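# Progress report, second reporting period

Project: Software for assisted handling of tableware
Lead partner: Stitus
Partners: Plukitz (perception), Farooqui (planning and tooling)
Period covered: April to September

## 1. Summary of the period

Work in the period concentrated on three parts of the software: the estimation of object pose from the wrist camera, the planner for short contact motions, and the tools used by project staff to review recorded trials. The first two were due for delivery in this period and have been delivered. The review tool was delivered in a reduced form, and the remaining functions have been moved to the next period with the agreement of the partners.

Two changes to the work plan are reported in section 5. Neither affects the total budget.

## 2. Perception

Plukitz has replaced the earlier pose estimator for round dishes. The previous version fitted an ellipse to the outline of the rim and failed where a large part of that outline was hidden. The new version fits separate arcs and joins them only if they agree on a common centre. It also reports a confidence value for each arc, which the planner now reads directly.

The method was developed on recordings made at the Stitus site. At the end of the period the collection held 3079 trials, all stored with camera images, joint positions and gripper commands. A fixed part of the collection is kept aside for testing and has not been used by the developers.

Glossy dishes remain a difficulty. Bright reflections inside a dish are still taken for an edge in a minority of trials, most often where the reflection is curved and lies near the base. A filter has been written that compares the position of a suspected edge across several images as the wrist moves, on the principle that a reflection shifts differently from a physical edge. The filter works on recorded data but adds a delay that the control loop cannot yet accept. Plukitz will continue this work as task 2.4.

## 3. Planning and control

The contact planner plans the last part of the motion, in which a held utensil is brought into a dish and kept there under light force. It was rewritten during the period so that the tip of the utensil is the controlled point. In the earlier version the controlled point was the centre of the gripper, and any error in the assumed length of the utensil passed directly into the position of the tip. 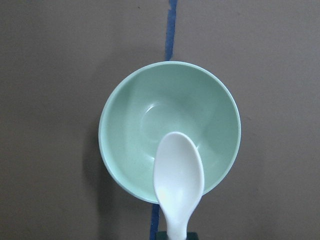 Tool calibration is now carried out as a separate step before each group of trials. The operator selects the utensil from a list, the arm moves it through a short set of poses, and the software estimates the offset from the gripper to the tip. The dishes and utensils used in the trials differ widely in how easily they can be told apart from their surroundings. A white spoon against a pale green bowl, with the scoop covering part of the rim nearest the gripper, requires both the calibrated offset and the arc-based rim estimate, and this combination has been adopted as the reference case for regression testing. The blue tape on the surface, which passes out of sight under the bowl, is masked before the rim is fitted so that its edges do not enter the estimate.

The force controller has been left largely as it was. Its limits were reviewed and the maximum contact force was lowered for all utensils. A watchdog now stops the arm if image data arrive late or if the joint controller does not confirm a command. Staff at Stitus tested the watchdog by withholding image messages on purpose, and the arm stopped in every such test.

One fault found in the period deserves mention. When a planned motion was cancelled and a new one requested straight away, the planner could begin from the old target instead of the measured position. This led to a visible jerk at the start of the second motion. The fault was traced to a value held over between requests and has been corrected. All trials recorded with the faulty version have been marked in the database.

## 4. Tooling

Farooqui has delivered the first version of the review tool. Reviewers can search the collection by utensil, dish and outcome, play back a trial with the planned and measured paths shown together, and attach a label. The functions for comparing two versions of the planner on the same trial, and for exporting a set of labels, have not been completed.

Opening long recordings was at first too slow for daily use. The tool now loads images in blocks of 2000 and fetches the next block while the present one is being viewed. Reviewers report that this is satisfactory on the office network. It is less so over a remote connection, and Farooqui has been asked to offer reduced image sizes for remote users.

The build system has been moved to a single shared repository. Each change to the planner is now run against the reference case and a wider set of recorded trials before it is accepted. This has lengthened the time needed to merge a change, and the partners have agreed to run the wider set overnight only.

## 5. Changes to the work plan

a) The remaining functions of the review tool move from task 4.1 to task 4.3. The staff time assigned to them moves with them.

b) The planned study of flexible utensils has been put back by one period, as the present tip calibration assumes a rigid tool. Extending it would have drawn effort from the reflection filter, to which the partners have given priority.

## 6. Risks

The delay introduced by the reflection filter is the main technical risk. If it cannot be reduced, the filter will be applied only before contact, and glossy dishes will be handled at a lower speed.

Calibration depends on the utensil staying still in the gripper between calibration and use. A check for slip is planned but has not been started.

## 7. Work for the next period

- Complete task 2.4 and report the delay measured on the live system.
- Deliver the comparison and export functions of the review tool.
- Add a slip check to the calibration step.
- Issue the interface description for the planner to all partners for comment.

The financial statement and the updated task table are supplied separately by Stitus.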